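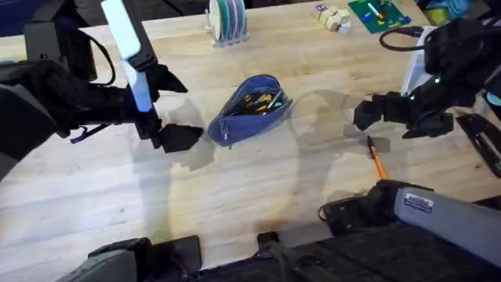

2023-09-29

Slept until eight and still felt tired. The rain started before breakfast and kept on until lunch, so I put off the walk to Durnness and did the accounts for the move. The deposit on the Lozano Street apartment is paid. The movers came back with a quote of 3974 dollars, which is more than I planned in August. I called a second company, Trurkine, and they want 48 hours to send me a number. I told them that was fine.

Packed two boxes of books. I kept the atlas out and put the old cookbooks in the give-away pile, then took one back. The hall closet is next. There are coats in it I haven't worn in years and I don't want to carry them up the stairs at the new place.

Ate soup and the end of the bread. The kitchen faucet is dripping again. I'm not going to fix it with this little time left, but I wrote it down for the landlord.

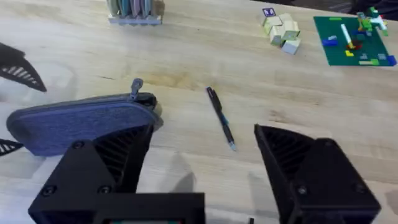
Blue pouch on the table.

In the afternoon it cleared up and I walked as far as the bridge. The river was high and brown. A lot of leaves are down already on that side. I stopped at the hardware store for tape and a marker and forgot the light bulbs, so the bedroom lamp is still out.

Spent the evening on forms. Changed my address with the bank and the library. The electric company's site logged me out when I was nearly done and I had to enter it all over again. I still have to cancel Fikix before they bill me for another month.

Bed by ten thirty. Tomorrow the closet, the light bulbs, and the dentist's office if they pick up on a Saturday.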